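Chapitre 4. Ranger une table quand on n'a qu'une pince

Par Ilze Avotiņš, septembre
Dernière mise à jour : septembre

Je vous préviens tout de suite, ce chapitre est mon préféré, et c'est aussi celui où mes élèves râlent le plus ! Jusqu'ici on a fait bouger le bras dans le vide, on a réglé les articulations, on a appris à l'arrêter proprement (j'insiste, proprement, relisez le chapitre 2 si vous avez un doute). Maintenant on va lui demander de toucher à de vrais objets, et là, évidemment, tout devient plus compliqué.

Au club de Plustutberg, nous étions partis avec des cubes. Des cubes en mousse, tous pareils, achetés en lot. En 6 séances l'équipe Skelow les empilait les yeux fermés et tout le monde se croyait prêt pour la coupe Wundach. Et puis le règlement est arrivé : « objets de la vie courante, disposition libre ». J'ai vu des visages se décomposer. Une anse, ça se prend comment ? Et une bouteille transparente, la caméra la voit où, exactement ?

Ma réponse a été de vider mes placards. Depuis, chaque groupe travaille sur une table de maison, avec ce qui traîne dessus, et je vous encourage à faire pareil chez vous ou en classe. Pas besoin de matériel cher. Il faut du rond, du plat, du haut, du mou, quelque chose qui roule et quelque chose qui reflète la lumière. Changez aussi l'éclairage ! Le programme Collado, que nous utiliserons dans tout le chapitre, reconnaît très bien une tasse sous une lampe blanche et beaucoup moins bien la même tasse dans une lumière rose (on y a perdu une soirée entière, à chercher un bug dans le code alors qu'il fallait regarder les couleurs).

Avant d'allumer quoi que ce soit, prenez une feuille et répondez par écrit. Quel objet prendriez-vous en premier, et par où ? Lequel cache une partie d'un autre ? Qu'est-ce qui est posé sur quoi, et que se passe-t-il si on tire celui du dessous ? Gardez la feuille, on la ressortira à la fin du chapitre et vous aurez sûrement envie de raturer la moitié.

Commentaires des lecteurs

Manivelle1846 : On a essayé en classe avec des boîtes de conserve, ça roule jusque sous le radiateur. Les élèves ont adoré, moi un peu moins.

Prof_techno : Est-ce qu'on peut faire l'exercice de la feuille sans bras robotisé ? Le nôtre est en réparation.

Ilze A. : Oui, sans problème, tout le début se fait au crayon. Bon courage pour la réparation ! 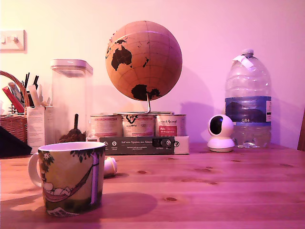 Fig. 4.1. Une table pour l'exercice : la tasse devant, le globe sur sa pile de boîtes, la bouteille d'eau à droite.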